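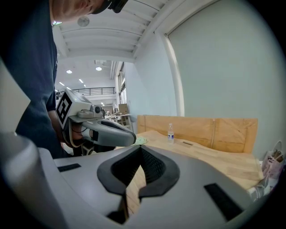
Shanthi Paul
I'd leave the oil off altogether for the first month. We moved into a flat in Grakdale with a solid beech worktop, and the previous people had oiled it so often it was tacky. Took me 12 evenings to scrape and sand it back.

hiebert_m
Disagree with that. Bare beech next to a sink goes black in no time. Thin coats, wipe off what hasn't soaked in after ten minutes or so, leave overnight. If it's tacky they didn't wipe it off.

Nadège B
Which oil though? The shop sold me Selolton hard wax and the fitter says plain Danish oil. Quote for him to come back and do it is 392, for a worktop that cost 705.

hiebert_m
392 for oiling is silly. It's a tin and some old T-shirts. Lay the rags flat outside to dry afterwards, don't ball them up in the bin, they can catch fire.

Zsofi_Gy
Hard wax is fine but you can't patch it as neatly. With Danish oil you rub down the one bad spot and go again. I've had both. Went back to Danish in the kitchen and kept the wax for the desk.

Shanthi Paul
Fair enough on the sink end. Mine is on the far side of the room from the worktop in question, so that's probably why I got away with it. I still think people put too much on.

Nadège B
The sink is an undermounted one, so there's bare end grain all round the cut-out. Does that need anything different?

Zsofi_Gy
Yes - end grain drinks it. I gave mine almost 10 coats before it stopped going dull. Do the underside as well, and behind the tap if you can get a brush in.

hiebert_m
Ten is overdoing it. Four or five, then another in April and another before winter.

Zsofi_Gy
Depends how hard your water is. Ours leaves rings on everything.

Nadège B
Right, I've cancelled the fitter. Going with Danish, sink end first. What grit before the first coat, 120 or finer?

hiebert_m
120 then 180. Hoover well in between.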